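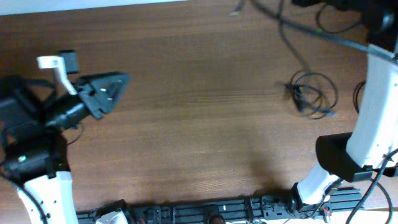 Photograph: Reltudura Workshop, bench record

Workshop notebook, 22 February 2025
Subject: open day at the Tadow automation workshop, two-arm bench

The open day was arranged in two sessions of 40 minutes, with a break between them for questions. Visitors were admitted in groups of no more than 15, in accordance with the notice sent out by Nutsugah. The present entry concerns the two-arm bench only. The other stations are to be written up separately by the colleagues who attended them.

The bench consists of two arms, one at either side of a wooden table, with a black aluminium rail along one edge. Both arms are white in their long sections and black at the joints. It was explained to visitors that each arm may be driven alone or together with the other, and that the operator selects this before the arms are enabled. Several visitors assumed that the arms were always paired. The introductory talk should deal with this point earlier, as it took up a good part of the first question period.

Cabling was discussed at some length. There is a loose coil lying on the table top and a further cable looping down past the right arm. A visitor from a packaging firm asked whether cables in the working area were acceptable. The reply given was that they are acceptable at demonstration speed, but that a fixed route would be required for unattended running. I concur with the reply and would go further — a fixed route should be fitted before the next public session in August, whatever the speed.

The second part of the demonstration dealt with the view from the wrist camera. This was the better received of the two. Visitors were invited to compare what the operator sees from a standing position with what the gripper camera supplies, and to consider how little of the bench the latter takes in.

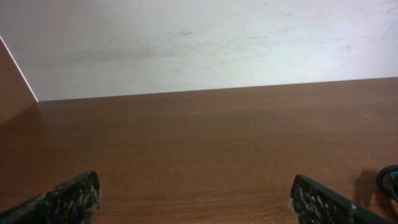
Wrist camera view, fingers open, far side of the table and wall behind.

Points raised on the camera view:

The scuff marks on the wall are plainly visible behind the table. It was asked whether they might be mistaken for objects. No firm answer could be given. A plain backing board is proposed, to be tried at the next bench session.

The finger surfaces are speckled with white and grey. Replacement pads are held in drawer 28 and the type should be noted here once confirmed.

The table finish has a slight gloss. Matt covering to be priced.

References given out on the day have been placed in the shared Zotero library under "Open day, two-arm bench". The operating sheet is still the old version — the revised one is awaited from Reltudura and should replace it on receipt.

Outstanding: cable route, backing board, pad type, revised introductory talk.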